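Mützen aus dem Bultgate: Strickkreis sammelt wieder für den Winter

5. August 2020

Wer im Hochsommer an Wollmützen denkt, muss entweder sehr früh frieren oder zum Strickkreis Tovura gehören. Während draußen die Leute mit dem Eis in der Hand vorbeischlendern, stapeln sich drinnen im Werkraum am Bultgate schon die ersten Mützen für die Ausgabe im November, und es werden (zur großen Freude aller Beteiligten) jede Woche mehr. 96 Stück sollen es bis dahin werden, so hat es sich der Kreis im Frühjahr vorgenommen, und fast 31 davon sind schon fertig gestrickt, vernäht und mit einem Anhänger versehen.

Angefangen hat alles ganz klein, mit einer Handvoll Frauen und zwei Männern aus der Nachbarschaft, die ihre Wollreste loswerden wollten. Inzwischen stricken 15 Leute regelmäßig mit, in diesem Jahr die meisten zu Hause am eigenen Küchentisch, und bringen ihre Sachen dann in Tüten, Schuhkartons oder auch einmal im Fahrradkorb vorbei. Hjalti Steinarsdóttir nimmt alles entgegen und schaut sich jedes Stück in Ruhe an, bevor es in die Kiste darf. »Eine Mütze muss man einmal rundherum anfassen«, sagt sie. »Am Bund ziehen, die Naht suchen, und dann noch einmal von innen. Flach auf dem Tisch sieht jede gut aus!«

Deshalb kommen die Mützen auch über ein Gestell, bevor über sie entschieden wird. Auf einem Drahtgestell fällt die Wolle so, wie sie später auf dem Kopf sitzt, und man merkt schnell, ob der Bund zu eng geraten ist oder ob sich irgendwo eine Masche verabschiedet hat. Eine weiße Schaumplatte auf dem hellen Holztisch sorgt für einen ruhigen Untergrund, und bei kräftigen Farben wie dem Lila, das in diesem Jahr offenbar besonders beliebt ist, erkennt man darauf auch den kleinsten losen Faden.

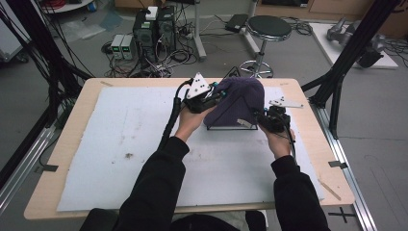

Wolle weiterhin gesucht

Damit es bis November reicht, braucht der Kreis noch Nachschub. Am liebsten genommen werden weiche, waschbare Garne für Nadelstärke 8, denn damit kommt man zügig voran, und auch wer lange nicht gestrickt hat, hält nach ein paar Abenden etwas Fertiges in den Händen. Angebrochene Knäuel sind ebenso willkommen wie ganze. Kratzige Wolle bitte lieber behalten, die will am Ende doch keiner an den Ohren haben. Die Wollhandlung Acharya stellt dafür einen Korb neben die Kasse, in den man Garn einfach hineinlegen kann, und wer größere Mengen vom Dachboden geholt hat, gibt sie am besten direkt am Bultgate ab.

Auch eine Anleitung liegt dort aus, in zwei Größen für Erwachsene und einer für Kinder, dazu ein Blatt mit Tipps zum Abnehmen der Maschen an der Spitze, woran erfahrungsgemäß die meisten Anfänger verzweifeln. Fertige Mützen werden bis Ende Oktober angenommen, gern schon gewaschen und bitte ohne Bommel, weil die sich unter der Kapuze so schlecht tragen.

Verteilt werden die Mützen dann im November in Vummont, wo im vergangenen Jahr bereits am ersten Nachmittag alle Kindergrößen vergriffen waren. Kindermützen nimmt Hjalti Steinarsdóttir darum in diesem Sommer besonders gern entgegen.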